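4.2 Collecting demonstrations by remote control

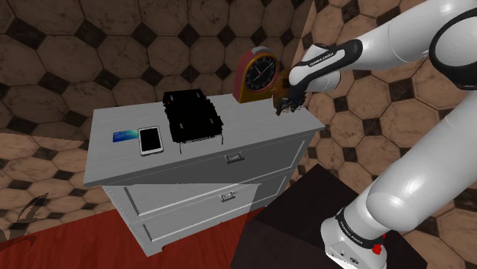
Figure 3. One of our simulated bedroom layouts, with the arm reaching over the right end of the dresser top.

Why bother steering an arm by hand through a cluttered dresser top when a planner could spit out the same motions overnight? Oda Berge put that to us after reading an early draft, and added that if the planner already knows where everything is, a person at the controls only makes the data slower and messier.

It's a fair question, and we went back and forth on it for most of September. Our answer is that the messiness is what we're after! When I drive the arm toward the clock I don't take the shortest path. I come in high, I slow down well before I need to, and I swing wide of anything I'd hate to knock over. The planner we tried first (the stock one that comes with Selton) does none of that. It skims past things with a hair of clearance, and a policy trained on those runs learns to skim too, only a little less accurately, and then it starts hitting stuff.

So we teleoperated everything. The setup is pretty plain. The operator holds a six-axis controller, and the Notel bridge turns hand motion into small changes in the pose of the gripper. We scale the motion down, so a big sweep of the hand gives a modest sweep of the arm -- this made more difference to beginners than anything else we changed. A foot pedal freezes the mapping, which lets you put your hand back somewhere comfortable when your elbow is up around your ear. I used that pedal constantly. My co-author hardly touched it and finished with a sore shoulder.

In total we recorded 454 demonstrations on the dresser tasks. We threw out 123 of them, mostly because the operator gave up halfway or because the object ended up on the floor. We kept the ones where the operator fumbled and then recovered, even when the recovery looked pretty ugly. In an earlier round we had cleaned those out, and the policy we got was lovely right up to its first mistake and then had no idea what to do next.

Layout matters a lot here. On the dresser in Figure 3, the phone or small tablet lies flat with a card right next to it, and the big black object takes up most of the depth of the top near the middle. The clock stands farther right, toward the back, with another object right beside it. Going for the clock from the arm's side means dealing with that neighbor first, and operators split on how. Some came down from above with the fingers pointing straight at the surface. Others tried to slip in along the front edge, which works fine until the wrist gets in the way of your own view. We didn't tell people which to use, and both styles are in the training set.

Flat things were the worst by far. A card on a dresser top gives the fingers nothing to get under, so you either pinch at it hopelessly or drag it to the edge and grab it there. It took me 25 tries to get a drag I was happy with, and I'd built the task myself. We ended up letting operators switch to a second camera view for the last bit of the approach, and we log the moment of the switch along with the gripper pose.

Each kept run is stored with the arm state, the controller input before scaling, and the pedal signal. We'd suggest saving the raw input even if you see no use for it yet. We went back to it twice, once to fix a lag in the bridge and once to redo the scaling with the Bozkurt filter, and both times we could rebuild the runs without asking anyone to sit down and drive again. How the kept runs are split for training is covered in Section 4.3.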